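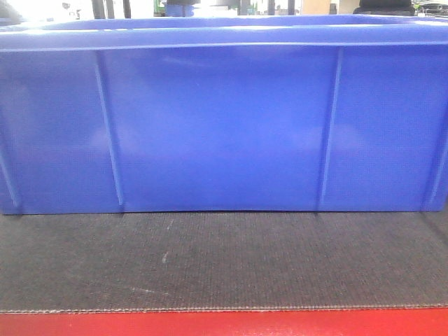

About Kullurora

Kullurora is a small automation firm in Lustcombe. We get robots to do chores, or we tell people that the robot they have in mind can't do the chore yet. The second service is the more popular one and we still haven't worked out how to charge properly for it.

We opened in February with 6 staff, a lease on half a shed and a list of 51 jobs that local businesses had told us they'd gladly hand over to a machine. Folding towels was on it. So was packing orders, sorting returned hire gear, emptying totes, wiping down benches, and "the bins", with no further explanation. One café asked for something that could unstack chairs without sounding like a car accident.

We went through the whole list and put each job in one of three piles. At last look, 17 were things a machine can do now, at a price a normal business might pay without lying down first. Another 17 can be done if you're willing to change the job to suit the machine (same tub every time, same spot on the bench, nobody leaving their keys in it). The other 17 can't be done yet. Yes, we know how tidy that looks. We recounted.

What can a robot do for you?

Picking a rigid item out of an open crate and putting it somewhere else: usually yes. Picking the last item out of the corner of a deep crate: ask us again in spring. Crates are a good part of our working life. They're sturdy, they stack, and their walls are exactly high enough to be in the way of whatever you've just bought. Shiny plastic under overhead lights will also throw a reflection that some vision software takes very seriously.

Laundry is slower going. A tea towel is flat until you pick it up, at which point it becomes some other shape altogether. Our best folding run so far managed 40 towels before the afternoon got away from us, and a teenager paid by the towel would have been home by lunch. Dishes are better than you'd expect, glassware is worse. Making a bed is still a job for a person and a bit of muttering.

How we work

We come out to your floor and watch the job being done by whoever does it now. They know things that aren't in the procedure, like which carton always splits. Then we copy the awkward bits back at the shed and try them over and over, with your own tubs and stock if you'll lend them. You get a written answer: yes, no, or yes if you move the bench.

Our bench software is called Haugen. It logs each attempt, including the embarrassing ones, and clients can read the lot. Brerholm is our home chores project, run on Fridays and on whatever money is left over. It has a modest goal, to clear a kitchen table after tea. It's been close a few times.

What we don't do

We don't make promotional videos sped up to four times normal. We don't sell anything with a face on it. We won't quote on the bins until someone tells us what about the bins.

Visits

The shed is open to visitors most weekday mornings. Ring first, wear closed shoes, and bring the object that's giving you grief. Parking is around the back, beside the skip.

Page updated Mar 29, 2021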